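Trivwood workshop arm gets its first sorting job

Members of the Trivwood shared workshop have started the second stage of a home-built robot arm, which they hope will be tidying the small parts bench by July.

The project, called Gilura, began as a spare-time build in Stamatia Karras's garage. She moved it to the workshop last year when the base became too heavy to keep lifting on and off a kitchen table. Paavo Huttunen joined soon after to work on the joints, and Minttu Heiskanen has written most of the control program.

The aim is a modest one. The arm should pick up small parts left on the bench, move them to a marked area and set them down flat. Members currently do this by hand at closing time, and the leftovers go into a biscuit tin that is rarely emptied.

"I got tired of buying brackets we already had," said Karras. "There were 314 of them in that tin when I tipped it out."

Work at present is split between the bench and the computer. The motors for the wrist are still waiting for new gears, so Heiskanen has been running the sorting task in simulation, with a black arm on a dotted blue tabletop and a scatter of small pieces to practise on. Each run starts from a different layout. She has saved 1203 of them so far and plans to stop at 2000.

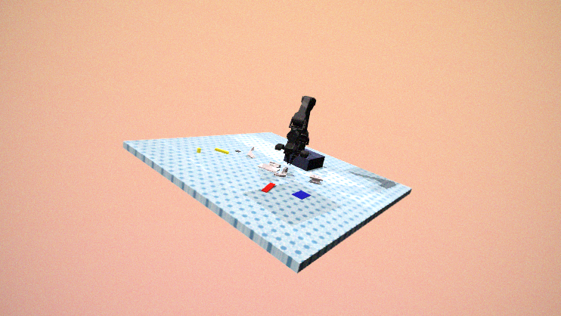
Flat pieces are the hardest, according to Heiskanen. A gripper with two fingers can close on the sides of a block without much trouble, but a thin tile gives it very little to hold. The program has to bring the fingers down close to the surface without pressing into it -- a margin that is easy to set on screen and much harder to keep on a real bench with a slight bow in the middle.

Huttunen is dealing with the bow. He has planed the old bench top once already and expects to do it again before the arm is bolted down. He is also replacing the first elbow joint, which had too much play in it. The new one uses a larger bearing and a clamp he turned on the workshop lathe.

"It used to sag when you switched it off," he said. "Now it sags less. I'd like it to stay where it is."

The build has been paid for mostly by its makers. Ostetti, the hardware shop on the corner, gave a box of offcuts and a discount on fixings, and the power supply came out of a sign that Fallahi, the printing firm next door, was throwing away. The workshop itself has put in bench space and the use of its tools.

Safety has taken up more of the winter than expected. Aarne Riihimäki, who looks after the electrical side, has fitted 2 stop buttons, one at each end of the bench, and will not allow the arm to run under power until both have been tested with the motors connected. A clear screen is to go along the front edge. Anyone using the bench will need a short induction first, including members who have worked on the arm.

The simulation files and the drawings for the base are kept on the workshop's shared drive, where members can copy them. Heiskanen said she would be glad of help from anyone willing to measure real parts, as the sizes in her program are in many cases guesses. Calipers are in the second drawer under the window.

The wrist gears are expected later this month. Once they are fitted, the group will try the arm with a single wooden block before moving on to anything flat or small. Karras said the first trials would be held in the evening when the workshop is quiet, and that members would be told in advance.

Anyone who wants to take part should speak to Karras or Riihimäki at the workshop, or leave a note in the Gilura folder by the door.

Contact the workshop | © Trivwood Shared Workshop | Back to top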